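Section 4. Recording Demonstrations with the Hand-Held Grippers

Read Section 3 (mounting and charging) first. If you came here from the quick-start card, be warned that the card leaves out most of what goes wrong.

4.1 What to expect

The Clunon sales sheet says a new operator can record usable demonstrations within minutes. In our experience a new operator can record demonstrations within minutes. Whether they are usable you will find out later, usually after a night of training. Idrisa Mugo kept a log through February: of 1,395 takes recorded by first-time operators, more than 80 were thrown out for a marker that had drifted out of sight, and those were only the ones the software caught. Plan on a practice session whose takes you delete.

The recorder stores what the gripper did. It has no idea what you meant to do. If you bump the door, hesitate and then open it, the policy is being shown how to bump the door and hesitate.

4.2 Before the first take

1. Put the table where you want it and leave it there. Lock the casters if it has them.

2. Set the object in its starting position. For the door tasks (microwave, cabinet, drawer) start with the door fully closed unless the task sheet says otherwise.

3. Take everything off the table that the task doesn't need, or decide that it stays for the whole session. A bottle that comes and goes between takes is worse than a bottle that never moves.

4. Wipe the markers with a dry cloth. Do not use the Van Wijk cleaning spray on them, whatever the label promises. It leaves a shine that the detector reads as a missing corner.

5. Open and close each gripper all the way, 5 times. The width reading on screen should return to the same value each time. If it doesn't, go back to 3.6.

Note: The green "Ready" light means the recorder has storage and power. It does not mean tracking is good. Check the tracking page yourself.

4.3 Recording a door task with two grippers

1. Stand an arm's length from the table, feet still. Walking during a take is allowed by the software, and we suggest you not do it until your standing takes play back cleanly.

2. Hold both grippers in front of you with the fingers open. Wait for the tone.

3. Bring one gripper to the door edge. Move at the speed you would like the robot to move, then go a little slower than that.

4. Pull the door through its full swing. Keep your other gripper up and in view, even if it has nothing to do yet.

5. Stop with the door open and hold still until the second tone. Cutting the take early is the most common mistake and the hardest one to see in playback.

Caution: Keep your forearm from crossing in front of the other gripper. The manual that ships with the Avari tracking software says brief blocking is "handled." It is filled in by guesswork, and the guess gets saved as if it had been measured.
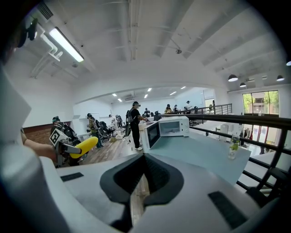

4.4 Checking the takes

1. Play back the first 7 takes before recording any more. Watch them at full speed, then once slowly.

2. Look at the width trace for each gripper. A flat line during a grasp usually means the finger marker was lost. Delete the take.

3. Look at the path trace. Sudden jumps are tracking errors. The "Smooth" button will hide them without fixing them, so leave it alone.

4. Ignore the quality score. Graham Rudd compared it with his own sorting on three tasks and found that it mostly rewards short takes.

5. If fewer than half of the takes survive, change something before you go on. Light from a window and a marker turned too far to one side are the first two things to check.

4.5 Moving from demonstrations to the robot

A clean set of takes does not promise a robot that can open the door. Your wrist bends in ways the Zivmont arm can't follow, and the conversion tool will quietly clip any motion past the joint limits. Turn on the clipping report (Settings, Export, Verbose) and read it.

Run the first trial at reduced speed with a hand on the stop button and the door already unlatched. If the arm reaches the handle and stalls, do not add more demonstrations right away. Check the hand-to-arm offset in 3.9 first. We have seen people record for two extra days to cure a wrong number in that table.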